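Budgeting for a first pick cell, quote seems padded?

Small Shop Automation > Buying and Planning

mudroom_pete
We make ceramic and plastic housewares, small outfit, 7 people on the floor in the busy season. The owner wants a robot arm to move finished pieces from a sorting table into trays before March. We have a quote from Jollden for 58 thousand, covering the arm, a two-finger gripper, a wrist camera, a stand and "simulation and commissioning support." No breakdown on that last part. I asked for one and got a brochure. Is this a normal price? I don't have a feel for any of it.

kiln_side
Normal enough for the hardware. The fuzzy line is where they make their money. Ask them to price it separately and watch it shrink.

torqueandtea
I'll disagree with kiln_side a little. We bought a similar package through Alilthorpe and the simulation work was the only part I would pay for again. We found out before anything shipped that our table was too high for the arm to come down over the far row. That would have been a new stand and a week of swearing.

kiln_side
You could have found that out with a tape measure.

torqueandtea
The reach, sure. The wrist angle at the far row, no. It could get there but only with the palm laid over, and then the fingers came in wrong.

Hadi Akl
I do the equipment budgets for three plants and I've been burned by this exact line item, so take my tone with that in mind. A simulation tells you whether the arm can get to the part. It tells you very little about whether it will hold the part once it's there. Glaze is slippery, plastic flexes, and the friction number in the software is whatever somebody typed in. I had a vendor show me 57 clean picks in a row on screen. On our floor the same program dropped mugs until we changed the finger pads, and the pads weren't in the quote.

Things I'd want in writing:
Cost of spare fingers and pads, and how long they take to arrive
Who pays if the cycle time isn't met on your parts, on your table
Whether you own the simulation files or just get to look at them
Training days on site, with the number stated

mudroom_pete
That's useful, thanks. They did say we would "get access" to the files, which now sounds different than it did yesterday. They also pushed the wrist camera hard. It's almost 7 thousand of the total. Do we need it if the pieces always come down the same chute?

torqueandtea
Do they land in the same spot, though? Ours came off one conveyor and still ended up facing every direction.

mudroom_pete
No. The cups roll.

torqueandtea
Then you need some kind of camera. Whether it goes on the wrist is another matter. Fixed overhead is cheaper and you don't have a cable flexing all day.

kiln_side
Or a fixture. A piece of angle and a stop block would put every cup in the same place for the price of lunch. I swear half of these quotes exist to avoid building a decent fixture.

Hadi Akl
Half agree. A fixture is great until the owner adds a new product, and then you're building another one. But I'd try it first, and I'd ask Jollden why they didn't suggest it. On wrist versus overhead, look at what the wrist view gets you before you spend the money. I kept one from a trial we did with Horkex, rendered in their software with a white cylindrical part on a beige surface. 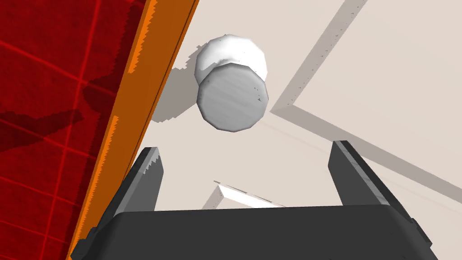
My complaint with that trial was that everything was set up to flatter the camera. One part, nothing piled against it, nothing shiny. Ask for a run with a heap of your real shapes, touching each other, under lighting as bad as yours. If they say that costs extra, you've learned something about the quote.

torqueandtea
Fair, though you do want the easy case first. If it can't do one part alone there's no sense paying for the heap.

Hadi Akl
Fine, but I'm not signing on the easy case.

oei_user_nw
We run an Oei arm with the camera on the wrist and it's been okay. The hidden cost for us was the guarding. Check whether your quote has any, because ours didn't and the insurance people had opinions.

mudroom_pete
Just looked. No guarding, no pads, no training days listed. I'm going to send back Hadi's list plus guarding and ask for the camera and the simulation as separate lines. I'll try kiln_side's stop block this afternoon with some scrap angle.

kiln_side
Put some foam on the stop or you'll chip rims.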